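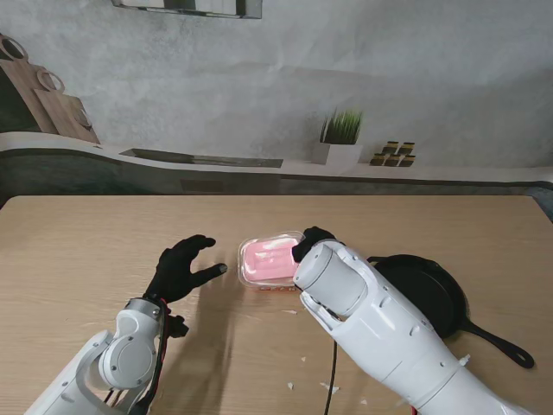 Packaging and Prep Trial, Fliltholm Test Kitchen
Progress report for January, submitted to the Avance program office

Spending is within the grant. I wish I could say the same for our claims.

The proposal promised that a small clear tub with a lid would let a site kitchen put out single portions with less waste and less table space. We have now put 504 tubs through the kitchen. The waste figure did go down, but most of the drop came in the week we also cut the menu, and I would not credit the tub with it. The Tshabalala site, which kept its old menu, saw no change that I could find.

Lids. Fustetti, the supplier, describes the lid as easy to open. Staff at 4 of our 6 sites disagree, and so do I. People grab one end and pull, and the other end lifts off the table. A replacement lid has been offered. I have not seen it and have left it out of the budget.

Labels. The small printed label sits low on the front of the tub, where it is hard to read once tubs are stacked. Moving it to the lid would cost very little. We asked for this in the first round and are asking again.

Table space. Savings on paper assumed a clear table. In practice a tub shares the wood with a cast-iron skillet and bits of white scrap, and the tidy layout in the proposal lasts until the first order. I suggest dropping the space target or measuring it during a working shift.

Next period: repeat the waste count with the menu held steady, and test the new lid if it arrives. I do not recommend adding sites until both are done. The second payment can wait until then.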